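Equipment planning, second progress report
Prepared by Shuzhen Shen for the Tenier program office

Spending since the last report has been small. We bought spare gripper fingers and one set of replacement cables, and held everything else until the quotes were in.

Two suppliers quoted for the second two-arm station. Astow's price is lower but leaves out mounting rails and camera brackets. Ninov includes both and wants a longer lead time. With the missing parts added, the gap comes to $650 in Astow's favor. I would still like to see Ninov's service terms before we commit - we lost most of January to one failed wrist motor.

The Zheng room can take a second station without building work. Its electrical panel dates from 1988 and needs an inspection first, which is not in the current budget.

Work on the existing station has moved from small items to large cloth pieces. These take up far more space above the table than we planned for, so the new station should have higher walls and more clearance behind the arms.

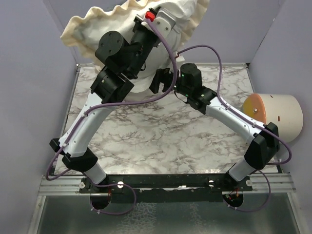
Current two-arm station with a large ruffled cloth piece.

Requested from the program office: approval to order by the end of the quarter, and a decision on who pays for the panel inspection. Cable clips and ties can come out of consumables.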